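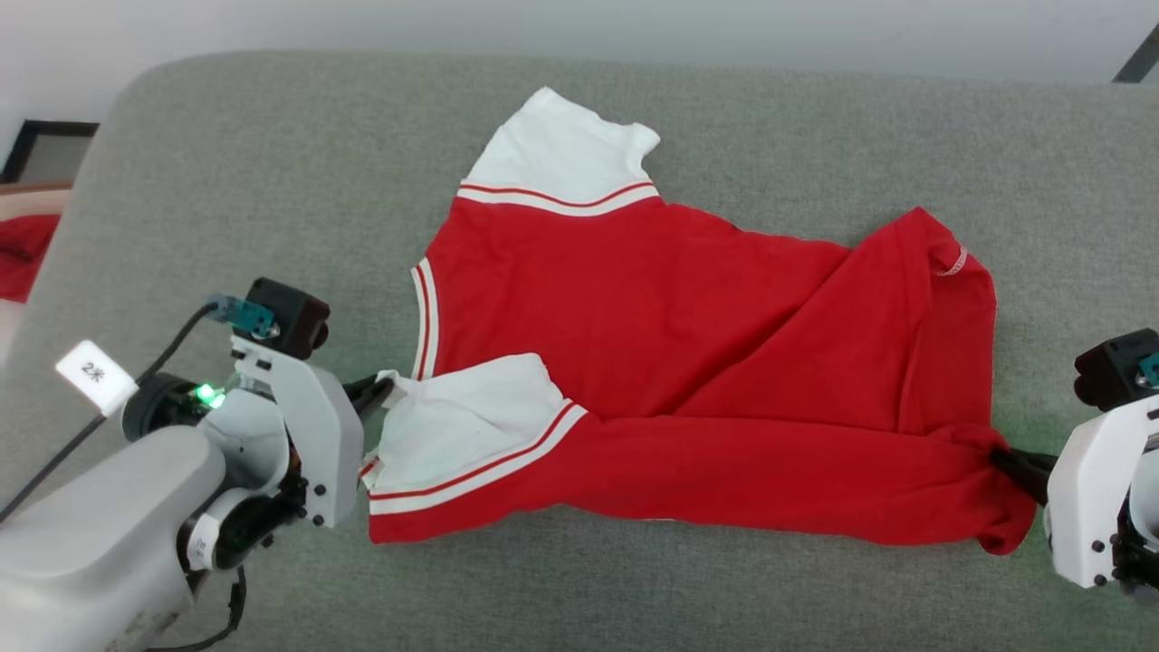
Two arm shirt folding, right arm lets go too early. Help before the class demo?

posted by fold_or_bust

Hi all, student project, we're two people in an intro robotics class and our task is folding a short sleeve shirt with two arms. Teleop works fine, we drive both arms by hand and get a decent fold most tries. Then we train on the recordings and the policy does the first part ok (both grippers get the fabric) and then the right one opens before the fold is over. Left keeps pulling. Shirt ends up in a twist.

What we have:
395 recorded folds, all the same red and white shirt
camera on each wrist plus one up top
2000 steps of training per try, batch size whatever the class script had
class script is called Elent, the teacher wrote it, I can't post it

Things we tried: slower playback, more light, re-zeroing both arms. Re-zeroing helped for like a day. Also swapped the right gripper motor with the spare, no diffrence.

My partner thinks it's the data, I think it's the gripper threshold. Who is right, and is there a quick check? Demo is soon and we can't record another few hundred.

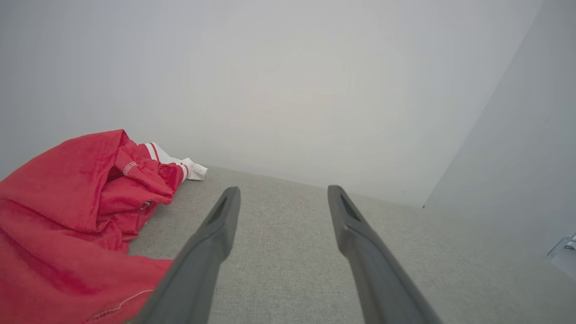
Forgot to say, the fold gets done on a gray padded seat, not a table. The rules for the class say soft surface. Fingers sink in a bit when they go down for the hem and I wonder if that messes up the closing reading. On a hard table we get way fewer drops but that doesn't count for the grade.

Any help appreciated, sorry for the long post

Bastian Thiele

Your partner, mostly. Had the same thing in our club with a towel.

Go plot the right gripper command for a bunch of your recordings, all on one chart, lined up on the moment it closes. Bet you see the release smeared all over the place. Two people driving = two habits. One of you lets go as soon as the hem touches down, the other holds on and pats it flat first. Policy sees both and splits it down the middle, so it opens while still in the air.

Quick check, don't retrain yet:
split the recordings by who was driving
train on one person only, same settings
run it

If the early release goes away you have your answer. We threw out half our towel data and it got better, which hurt.

Also 2000 steps is very short for that much data imo. Look at the loss, is it still dropping when you stop? Ours was. Let it run overnight.

About the padded seat: yes the fingers sink, but if you recorded on the same seat then the policy has seen that. Wouldn't chase it first. What does matter is where the seat is. Tape marks on the floor. Ours got nudged between sessions and we lost a week over it.

fold_or_bust

ok did the plot. you're right it's a mess, my releases are all early and hers are late. Training on only hers tonight. We'll put tape down too

kashindye_mike

check the cable on the gripper, mine was loose and did exactly this. wiggle it while its closed and see if it opens

Solange Arnaud

Cable is worth the minute it takes but if teleop holds fine with the same motor I doubt it.

Adding to what Bastian wrote. I help out with the student runs at the Flarkmont fold contest and early release comes up every July. Some stuff that has fixed it for people:

Check what you record for the gripper. If you save the measured finger position and train on that as the target, you get trouble with cloth. Fingers stop on the fabric, so measured is a little more open than what you asked for. Policy learns to ask for "a little more open" and then there is no squeeze left. You want the commanded value from the leader side. So your threshold hunch isn't crazy, it's just one step further back. See if the Elent script saves both, might be one line to change and you don't need to re-record anything.

Second, start pose of the shirt. If every recording starts with the shirt laid out nice, it has no clue what to do with a heap. Record 19 or 20 more where you drop it any old way and pick it up from there. That's an afternoon, not hundreds.

Third, cheap trick for the demo: hold the gripper closed in code for a set time after it grabs. Ask your teacher if thats allowed. At Flarkmont it is, but you have to say so on the form.

One person driving from now on. Pick the patient one.

fold_or_bust

Update: it was saving measured position!! Changed to commanded, plus only her recordings, plus an overnight run. 2 drops all evening. Still does a weird thing with the left sleeve but I can live with that. Asking about the hold timer tomorrow. Thanks both, and mike I did check the cable, was fine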